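3.2 Stimulus Rooms and Floor Finish

Work on perceived room size has mostly varied wall color and ceiling height, leaving the floor constant. Where the floor has been varied, the change has usually been between carpet and a hard surface, so that pattern and texture change together. The present study separates the two. All floors were hard and matte, and only the spacing and contrast of the joint lines differed between conditions.

Six floor finishes were prepared. Three were tiled, with small, medium and large modules, and three were plain, matched to the tiled floors in mean lightness. Each finish was combined with three wall colors (blue, off-white and a warm gray), which gave 18 room conditions. Room dimensions were the same in every condition. The door was kept in all rooms as a familiar size cue, following the procedure used in the Koderham series, where its removal led to a marked increase in the spread of the estimates.

Rooms were rendered under a single lighting setup. Shadow softness and overall brightness were fixed before the wall colors were applied, and no later correction was made to equalize the brightness of the walls. This means that wall color and wall lightness are partly confounded, a limitation we return to in Section 5. Furniture was restricted to one table. Earlier pilot work had shown that viewers given a bare room tended to judge its depth from the door alone, while viewers given several pieces of furniture tended to report the space left over between them.

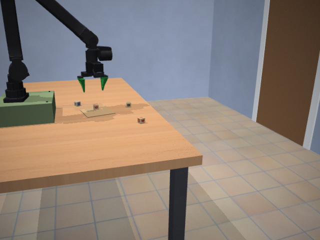
Figure 2. Room with blue walls, tiled floor and brown door, with a wooden table.

Participants were 200 adults recruited through the Tsuji panel. Each saw every condition once, in an order set by a balanced Latin square, and gave an estimate of floor area on a sliding scale. The scale had no numbered marks apart from its end points. Numbered marks were dropped after the pilot, in which responses clustered at round values and hid the smaller differences between finishes. Sessions were held in March, in the morning only, in a room with the blinds closed.

Estimates were converted to log units before analysis and centered within participant. Responses given in less than 300 milliseconds were treated as accidental and removed. We fitted a mixed model with floor finish, wall color and their interaction as fixed effects and with a random intercept for each participant. Adding a random slope for wall color improved the fit slightly; adding one for floor finish led to convergence problems, and it was left out of the final model.

Small modules produced larger area estimates than plain floors of the same lightness. The effect was present for all three wall colors but was weakest for blue. Large modules did not differ reliably from plain floors. The medium module fell between the two and was sensitive to the choice of model, and we do not interpret it further here.

The direction of the small-module effect agrees with the filled-extent account of Takel, under which a divided surface is read as longer than an undivided one. It is less easily squared with the Cunis account, which predicts that any regular grid should improve accuracy and thus pull estimates toward the true value from either side. In our data the small modules moved estimates away from the true value. It remains possible that a grid helps only when viewers can count the units along at least one wall, a condition the small modules may not have met.

Wall color had a main effect of its own. Off-white rooms were judged largest and warm gray rooms smallest, with blue rooms in between. Given the confound noted above, this ordering should be read as an effect of color and lightness taken together. The interaction with floor finish was small, and its contribution to the overall fit was modest compared with that of either main effect.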